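Reviews > Laboratory Equipment > Data Collection > Tabletop Kits

Hendriks Tabletop Demonstration Kit: Review After One Term of Use
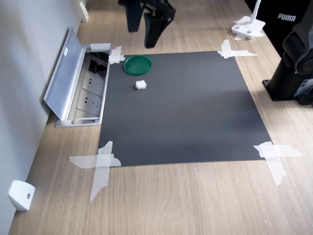
The work area at our second station, with the green dish and the small white cylinder on the mat.

The Robotics Teaching Unit at Zutbridge purchased the Hendriks Tabletop Demonstration Kit in August to support a course on learning from demonstration. The unit required a means of recording a large number of short pick-and-place examples on ordinary office furniture, with staff and students who had little previous experience of such work. This review covers setup, daily operation, the quality of the recorded examples and the level of support received. The unit paid the full list price and has no commercial relationship with the supplier.

Contents and scope

The kit does not include a robot arm. It consists of a dark work mat, a set of small props, a printed layout guide, and a license for the Hendriks recording software, which runs on a standard desktop computer. Purchasers are expected to supply their own arm, gripper and cameras. The supplier publishes a list of compatible arms, and ours was recognized on first connection. Departments that do not already own suitable hardware should note that the kit represents a small part of the total cost.

Setup

Assembly of the first station took one afternoon, most of it spent on software. The layout guide is well written and gives clear distances between the mat and the base of the arm. It assumes, however, that the desk is free of fittings. Our desks have power outlets with flip-up lids set into the surface along the wall, and the mat at the second station had to be placed directly beside one of them. The guide offers no advice on this arrangement. We marked the outlet as a restricted region in the software, a feature that worked as documented.

The mat is supplied without any means of fixing it to a desk. We used crossed strips of translucent white tape at each corner, and taped the base of the adjacent white stand in the same manner. The result is not elegant, and the ends of the strips extend some way onto the wood, but it has served. For a product in this price range, the omission of corner clamps or a non-slip backing is difficult to justify. A mat that shifts during a session changes the relation between the arm and the recorded starting positions, and every example recorded afterward must be checked.

The surface of the mat is a matte charcoal gray. Light-colored props stand out well against it, and the majority of our operators preferred it to the bare desk. It is not entirely free of reflection. Under the overhead lighting in our room a paler band appears across the middle. We advise purchasers to vary the lighting between sessions so that the band does not become a fixed feature of the data.

Recording examples

Our main task was simple. The operator guides the gripper to a small object on the mat, closes the fingers, lifts the object and releases it in a dish. Each attempt is stored as one example, together with the camera views, the joint positions of the arm and a written instruction. The software prompts the operator to move the object to a new starting position between attempts, and it can propose positions that have been used least. This was the most useful function in the product. In earlier work without such prompts, our operators tended to return the object to the same few places, and the trained model performed poorly elsewhere on the mat.

Over the term the unit recorded 1769 examples across two stations. Of these, 158 were rejected at review, chiefly for pauses by the operator, objects placed outside the permitted area, or an instruction that did not match the action. The review screen shows each example at reduced size and allows it to be accepted, rejected or flagged with a single key. Staff found it quick to learn. It would be improved by a means of trimming the start and end of an example, as many otherwise sound attempts had to be rejected for a long delay before the first movement.

The software retains failed grasps in a separate folder and does not delete them. We consider this the correct decision. Students made good use of the failures when studying how a policy recovers from a missed grasp.

Objects that lie on their side and can roll were the hardest to record well. A slight touch from either finger was often enough to move them, and new operators required several sessions before their examples were consistent. The supplied exercises begin with blocks, and we recommend following that order.

Comparison with the Skanholm package

The unit previously used the Skanholm desktop package. Skanholm supplies a heavier mat that stays in place under its own weight, and its props are more varied. Its software is considerably weaker. Instructions must be entered by hand for every attempt, and examples are stored in a format that we had to convert before training. Hendriks exports directly to the formats used in our course, and the export did not fail during the period under review.

Support

Two requests were submitted to the supplier. The first, concerning camera timing, was answered the following working day with a correction to our settings. The second, a request for replacement props, was passed to the distributor in Badthorpe and took over 5 weeks to resolve. Purchasers who intend to record throughout a term should order spare props at the outset.

Assessment

The Hendriks kit is recommended for teaching departments and small research groups that already own a compatible arm and need to gather examples in an orderly way. Its value lies mainly in the software, and in particular in the position prompts and the review screen. The physical components are adequate but plain, and purchasers should budget separately for fixing materials. The unit has renewed its license for the coming year and will retain both stations.

Review approved for publication 8th October.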